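How to prepare a shared folder before you move it into a document system

At Senisholm we moved our old shared drive into Gremero two years ago, and last year I helped our sister office Bielecka with the same work. Most of the problems came from the preparation. The steps below are the ones I would follow again. They should fit any document system, only the names of the menus will be different.

Step 1. Make a list of the top folders
Open the shared drive and write the name of each top folder in a spreadsheet. Add three columns: owner, last used, and decision. Do not open the subfolders yet. In our case the list had 327 lines, and it was already enough to see that many folders belonged to people who left the company.

Step 2. Find an owner for each line
Send the list to the team leaders and give them one week. If a folder has no owner after this week, write "archive" in the decision column. Nuala Keane from our finance team kept the invoices of closed suppliers under her own name, and this saved us later — the auditors asked for them in August.

Step 3. Remove the copies
Sort the files by size and then by name. Look for endings such as "final", "final2" and "copy". Keep the newest one only after the owner has opened it, because the date of a file can change when somebody only moves it. 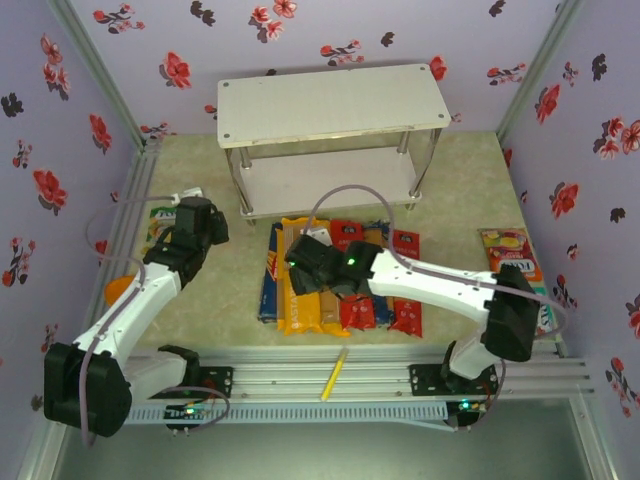
Step 4. Decide the document types
A document type tells the system which fields to ask for when a file is saved. Begin with few types: contract, invoice, letter, report, picture. Every type should have one field that people can choose from a short list. For pictures we use the field "subject", and the value must be the thing for which a colleague would search. A photo with two robot arms over a table is saved under "robot arms", and the red and pink flowers on the walls can go in the free text field, if you want them at all. For contracts the same field is the name of the other party, written as in the signed version.

Step 5. Make a test import
Take 400 files from different departments and import them to a test area. Check these points:
- the names with accents are still correct
- the dates are the original dates
- a person without rights can not open the personnel files
- the search finds a word inside a scanned page

Write down each error with the path of the file. When you correct the rules, delete the test area and import again from zero.

Step 6. Lock the old drive
Set the old drive to read only on the evening before the real import, and tell everybody the day in advance. Keep it in this state for three months. After this time, ask the owners from your list to confirm in writing, and then you can switch it off.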